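Pre-season safety check, the unit at Nodau
Filled in by me, October, with my comments left in
Unit number 563, ground floor

Inger Hallgrímsson asked if she could borrow my list for her own place up the hill, so I've typed it up with all the scribbles included. Sorry in advance, Inger, it wanders a bit! There are 16 items and I did most of them in one go on the Friday, with the electrician there for the middle part. OK means OK. FIX means it's on my list. WATCH means it passed but I'm not in love with it.

OUTSIDE AND ENTRY

1. Street number readable from the road at night
OK. I drove past with the headlights on and could read it easily. The bougainvillea wants cutting back again by Christmas or the last number will go.

2. Front step and handrail
FIX. The rail is solid but the non-slip strip on the step has lifted at one end and you can get a toe under it. I pressed it down with my thumb (very professional) and it popped straight back up. New strip and proper adhesive this time, no more of that stuff from the drawer.

3. Front door opens from inside without a key
OK. The old deadlock had to be keyed from both sides and it bothered me for years. The new one has a thumb turn, and I tried it in the dark with a bag in each hand. Easy as.

4. Sensor light
WATCH. Comes on beautifully, stays on beautifully, then comes on again for every cat in the street. I've turned the sensitivity down a notch.

SMOKE ALARMS AND POWER

5. Smoke alarms, test button
OK. All going off together as they should, and my ears are still ringing. The Pillevex ones we put in last year have a much bigger button, so I can do it with the broom handle and don't have to haul the ladder in.

6. Smoke alarms, date on the back
FIX. The one in the hallway is the old brand and it's coming up to ten years. I twisted it off to look and the little sticker was so faded I needed my glasses and the torch on my phone. Replacing it with a Pillevex so they all match.

7. Safety switches
OK. Umut Türkmen from Tokgöz Electrical came out and tested the lot with his meter, then made me push the test buttons myself so I'd know how to do it between visits. Everything tripped and everything reset. The oven clock is now flashing and will be until somebody with more patience than me reads the manual.

8. Power points and leads, lounge
FIX. Right, the lounge. I do this room on my hands and knees because everything worth finding is low down or behind something. There was a double adaptor plugged into a power board, which I have asked the family many times not to do, and the power board itself had a scorch mark the size of a five cent piece. Straight in the bin. Umut had a look at the power point it had been plugged into and was happy with that, no damage, but he's adding a second double point on the same wall so there's no excuse for daisy-chaining.

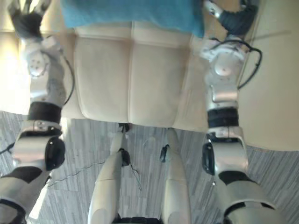
He also reckons I should stop running the lamp lead under the rug, and he's right, I just hate looking at it. It now goes along the skirting with clips. While he was there I got him to tighten the loose cover plate by the door as well, the one that wobbles when you switch the light on.

9. Heater clearance
WATCH. The Lerkel panel heater wants a clear gap all the way round and nothing draped over it, ever. I measured 40 centimetres to the nearest curtain with the curtain pulled back, but guests don't always pull it back, do they? I've put a tieback on it and added a line to the guest folder. If I find it hanging loose again the curtain's going and we're having a blind.

KITCHEN

10. Extinguisher and fire blanket
OK. Gauge in the green, pin in, tag current. The blanket had been shoved behind the toaster so I've put it back on its hook near the door, away from the stove. Inger, yours was in the laundry last time I looked!

11. Gas bottle and hose
OK. Soapy water on all the joins, no bubbles. Hose still flexible with no cracks in it. I'm no gas fitter and the proper check is booked separately, this is just my own poke around before people arrive.

12. Rangehood filters
FIX. Revolting. I'd told myself they were done after Easter and clearly they weren't. Soaking in the laundry tub as I type.

LOUNGE FURNITURE AND WINDOWS

13. Blind cords
OK. All up high on cleats and none of them hanging in a loop. I did find a cleat with one screw missing in the second bedroom, which I replaced on the spot, so I'm calling it OK even though strictly it was a FIX for five minutes.

14. Furniture stable, walkways clear
OK. I gave the bookcase a decent shove and the wall strap held. Same with the TV cabinet. For seating I push down on the arms, feel along underneath for anything sharp or sticking out, and check nothing blocks the way to the door. I'd like a walkway wide enough for my mum and her walker, and if she can get through then anyone can. One small thing I always do in this room is sit down for a minute and look around from there, as you notice different stuff. This year it was a cobweb.
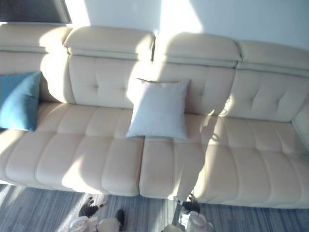 Item 14, lounge: the cream sectional on the striped carpet.

15. Window openings
WATCH. The restrictors on the upstairs-style windows don't apply to us on the ground floor, but I check that every bedroom window opens far enough to climb out of. They do. The back bedroom one is stiff, though, and I had to give it a good bang with the heel of my hand. Candle wax along the track helped. I'll try it again after the next lot of rain when the timber swells.

LAST BITS

16. Emergency card and first aid kit
FIX. The card had my old mobile number on it, which is pretty useless in an emergency. New card is printed and going inside the pantry door with the full address at the top, the nearest hospital, and Umut's number for power problems. The kit was out of the good bandaids (always the good ones) and the saline was past its date. I restocked with 4 packets of the wide dressings because they were on special.

THINGS STILL TO DO

Non-slip strip for the front step
Hallway smoke alarm
Extra double power point, lounge, Umut to ring me with a time
Filters back in once they're dry
Card up on the pantry door
Clock on the oven, if anyone's feeling brave

Inger, the Lerkel booklet is in the top drawer if you want to compare clearances with yours, I think you've got the bigger model. And can I have my stepladder back when you're done?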